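**Notes for the Garnell talk, slot at 2 pm**

(Speak slowly. Drink water before the second part.)

- Good afternoon. I work on the warehouse side of Lo Presti, at the Lurkumwood site. My subject today is the sorting line and what it did to our shift rosters.
- We had 86 people in the sorting hall before the change. The number of parcels went up every February, and we always hired casual staff for it.
- The line from Tasden came in two halves. First half: labels and weighing. Second half: the belts that send each parcel to its truck bay.

Show the roster slide now. Point to the night column. In the old roster one night shift had 40 people, and most of them walked all night with trolleys.
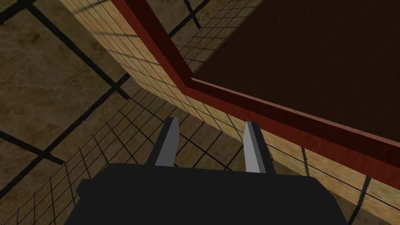
Did the company dismiss people when the line started?

It moved them first. Staff on permanent contracts were offered training for the loading bays or the repair desk, and the casual contracts were not renewed. I must say this second part clearly and not hurry over it.

Next slide: training.

- Each person on the repair desk got 168 hours of paid training. Some colleagues found the English manuals difficult. I did also.
- We rewrote the fault list in plain words and put it on paper beside the belts.
- Jams are still cleared by hand. The worst ones come from soft bags, at the colour-coded gate.

If there is time, tell the story of the 200 garden hoses. If not, go to the questions. Leave the contact slide on the screen.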